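Night Shift, Room Nine

The baby came at ten past four in the morning, and Vira Boiko was so happy about it that she nearly dropped the towel.

It was her first as the lead midwife. She'd helped at plenty, she'd fetched and held and counted breaths, but this time the hands were hers, and what came into them was a furious, purple, magnificent girl with one shoulder hunched up by her ear. Nine pounds and then some! The shoulder had stuck. For a little less than a minute it had stuck, and Vira had done the things she'd practiced so often that she did them in her dreams – knees back, pressure here, turn, wait, turn – and then all at once there was a whole person in the room who hadn't been there before.

"She's loud," said Inna Demchenko from the bed, delighted.

"She's wonderfully loud," said Vira.

She dried her and listened to her and looked her over, top to toes, and that was when she saw the arm. The left one waved about like a conductor's. The right one lay along the baby's side and stayed there.

Vira knew what it might be. The nerves that run from the neck down into the arm can get stretched when a shoulder catches, and a stretched nerve goes quiet for a while. Often it wakes up again. She knew the page in the Pylypenko handbook, page 801, because she'd spilled soup on it as a student and it had dried wavy. What she hadn't known was how to say it out loud to a woman who was laughing.

So she just said it. She sat down on the edge of the bed (you weren't supposed to) and said that the right arm was resting, that she wanted the doctor to look at it, and that she'd stay while he did.

Inna stopped laughing but she didn't let go of the baby. "Does it hurt her?"

"Let's find out together," said Vira.

Dr. Sheehan came up at five with his hair flat on one side. He was lovely with the baby, he really was. He felt along the collarbone with one fingertip as if he were reading it, found nothing broken, and tickled the small right palm. The fingers closed! Only a little, like a sea creature thinking about it, but Vira saw it and Inna saw it, and they both grabbed for the same corner of the blanket.

"That's a good sign," said Warrick Sheehan. "I'd like to see the elbow do something too, but she's had a long night. We'll give her time."

He explained about gentle handling, and how to dress her with the right sleeve first, and who would see them at the clinic. Inna asked him to write it all down. He wrote it on the back of a menu card.

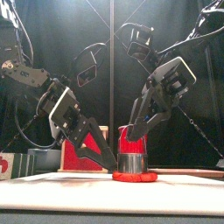

Stefaniia Harasym thought they should wait a full month before anyone so much as said the word surgery, and she told Vira so over the sink at the end of the shift, that most of the babies she'd seen with a sleepy arm were pulling her earrings by summer.

"Most," said Vira.

"Most," Stefaniia agreed, and passed her the soap.

It was March, and the weeks went by in rain. Vira worked her nights. She caught twins, and a boy born so fast his father missed him by the length of a corridor. Every time she passed room nine she wiggled the fingers of her own right hand in her pocket, and she'd have been mortified if anyone had asked her why.

Then one afternoon, with her coat already on, she heard her name called down the stairs. Inna was coming up them with the baby in a yellow sling, and she was out of breath and talking before she reached the landing.

"Watch," she said. "No, wait, she's got to be cross first. Take her hat off, she hates it."

Vira took the hat off. The baby considered this insult. Her face folded up, her mouth opened, and out of the sling came a fist, the right one, with the elbow bending behind it, slow and wobbly and all the way up to her chin.

"Oh, you clever girl," said Vira. "Oh, do it again!"

The baby howled, and did.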